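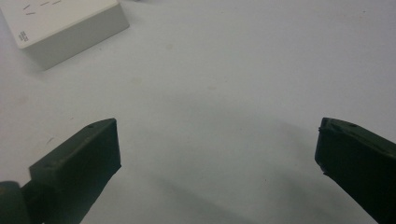
A white box on a pale tabletop.

Home | News | Recipes | Back Issues | Join Us

Search this site Go

CLEARING THE KITCHEN TABLE (AND OTHER JANUARY PROJECTS)

So I finally did it. After years of saying "once the holidays are over," I sat down one night in January and went through every recipe I own. I had 200 of them! Clipped, copied, scribbled on the backs of envelopes, and one written on a paper plate (my aunt's potato salad, and I'm keeping the plate).

I'd been using an old Norlow binder that came from my mother, and the rings gave up sometime before Thanksgiving. Every time I opened it the soups slid into the cakes. I asked in last month's newsletter how the rest of you keep yours, and wow, did you write back. Jelle Aerts sent me two full pages, with drawings, and swears by index cards sorted by season. I tried that for one evening and got stuck on lentils. Are lentils winter? I eat them in July.

What I ended up with is pretty simple. I made one pile of things I've cooked more than once, and another of things I keep meaning to cook. The first pile had 70 recipes in it, which was more than I would have guessed. The second was all soufflés and anything that says "overnight" in the first line. I let most of those go, though I did hang on to the Kuipers Bakery rye bread, the one they used to hand out on little yellow slips at the counter. Does anybody still have the slip for their ginger cookies? Mine has a big butter stain right over the flour amount and I've been winging it ever since.

The keepers got typed up, 13 to an evening, with tea. I left in my mother's notes in the margins, including "too salty, Dad liked it" next to the bean casserole.

If you want a copy of the whole bunch, drop me a line and I'll print you one. And please send me your best weeknight chicken. I have four and I'm tired of all of them.

Next month: your soup letters, plus what to do with a freezer full of rhubarb.

Contact the editor | Copyright Brarnden Neighbors Newsletter | Back to top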